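暮らしのメモ > 台所 > 果物とミニトマトの盛り方

小さい果物とミニトマトを一枚の皿に盛る

袋やパックのまま冷蔵庫に入れておくと、ミニトマトもみかんも忘れられがちです。食卓に皿で出しておくと、食後やおやつの時間に自然に減っていきます。このページでは、楕円の皿一枚に色の違うトマトと小さな柑橘を一緒に盛る手順をまとめます。特別な道具は要りません。

用意するもの

・楕円の平皿(白か無地のもの)
・ミニトマト。色や形の違うものを取り混ぜて
・小ぶりのみかん類
・乾いた布巾かキッチンペーパー
・ふた付きの容器(残りを入れる)

皿は縁が少し立ち上がっているものが扱いやすいです。真っ平らな皿だと、運ぶときに丸いものが端へ寄って落ちます。うちではTillportで買った長さ20センチ台の皿を使っていますが、丸皿でも手順は変わりません。

1 洗って水気を取る

トマトはへたを取ってから流水で洗います。へたの周りに汚れが残りやすいので、指の腹でこすります。洗ったら布巾に広げ、3分ほど置いてから一つずつ拭きます。水気が残っていると皿の上で滑りますし、傷みも早くなります。

みかん類は皮をむいて食べるので、軽く洗って拭くだけで十分です。枝の跡がへこんで黒くなっているものがありますが、そこが柔らかくなければ問題ありません。指で押して沈むものは盛らずに先に食べてください。

2 テーブルの上で色を分ける

いきなり皿に載せず、まずテーブルクロスの上に全部出します。黄、赤、濃い赤、紫がかった黒、橙というように、近い色どうしを寄せておきます。柄の多いクロスの上だと色が見分けにくいことがあるので、迷うときは皿の上で見比べます。

3 柑橘を縁に沿って並べる

大きいものから置きます。みかんを皿の長い辺の片側に寄せ、縁に沿って一列に並べます。先に列を作っておくと、あとから入れるトマトの支えになります。枝の付いていた側は、上に向けるか横に向けるか、どちらかにそろえると落ち着いて見えます。そろえなくても味は同じなので、急いでいるときは省いてかまいません。

4 反対側にトマトを置く

残った側にトマトを入れていきます。濃い色を続けて置くと一つの塊に見えるので、間に黄色や明るい赤を挟みます。大きめのトマトは皿の中央寄り、小さいものは端寄りです。触れ合うくらいはよいのですが、積み重ねるのはやめておきます。下になったものがつぶれます。
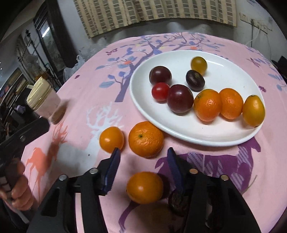
クロスの上に残ったみかんは、皿に無理に詰めず、一つずつ様子を見ながら足します。Nadhirah Hartonoさんからは、トマトと柑橘を同じ皿に置くと香りが移りませんか、うちでは間に葉物を一枚敷いています、という質問が届きました。皮をむかずに置いておく分には、数時間で気になるほど移ったことはありません。葉物を敷くのもよい方法です。その場合は葉の水気もよく拭いてください。半分に切ったものを盛るなら、皿を分けたほうが無難です。

5 配置を直す

盛り終えたら、少し離れて立ったまま見ます。座って見るのと立って見るのとでは、隙間の見え方が違います。直すときは、トマトを先に動かします。みかんの列を崩すと全体が転がり始めるので、列は最後まで触らないつもりでいたほうが早く済みます。

皿の向きは、テーブルの縁に対して斜めでもかまいません。丸いテーブルでは、むしろ斜めのほうが複数の席から手が届きます。

子どもと一緒にする場合

色分けと並べる作業は小さい子にもできます。トングを使わせると時間はかかりますが、力を入れすぎるとトマトの皮が破れることを自分で覚えます。最初はみかんで練習し、慣れたらトマトに移ります。丸いままのミニトマトは喉に詰まるおそれがあるので、幼い子には大人が四つに切ってから出してください。盛ったままの皿を手の届く所に置いておくのも避けます。

保存

トマトを室温の食卓に出しておくのは、夏なら食事の間だけ、涼しい季節でも半日までにしています。残ったトマトは洗ってあるので、その日のうちに容器に入れて冷蔵庫へ戻し、翌日には食べきります。みかん類は籠などに移し、風通しのよい所に置きます。12月の寒い台所なら、みかんはそのままで一週間ほどもちます。

皿は使い終わったらすぐ洗います。柑橘の皮の油が付いた皿は水だけでは落ちにくいので、洗剤を少し使ってください。クロスに汁が落ちたときは、こすらずに濡らした布で押さえ、裏からも同じように押さえてから洗濯に出します。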